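The owner of the Prudham laundromat has run the place for 11 years and still opens up herself. She bought it in August, in a heat wave, with two dryers out of order.

"People wash everything too hot," she said. "Cold is fine for most of it."

Jeans, she said, can go weeks between washes. Knits she does by hand at home and dries flat.
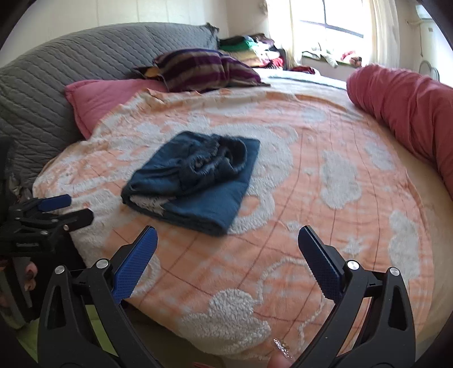
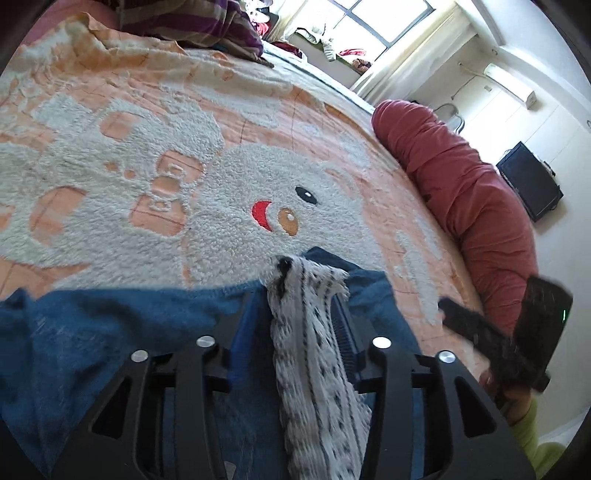
*Folded denim, first picture; white knit with black and grey patterning, second.*

Her busiest stretch is when the summer renters leave Acuña and the blankets come in — 30 in one morning, once. She charges by the load and has no plans to change that.

I asked about the new card readers. "They work," she said. "I still keep quarters."

She was folding towels when I left and told me to pull the door hard.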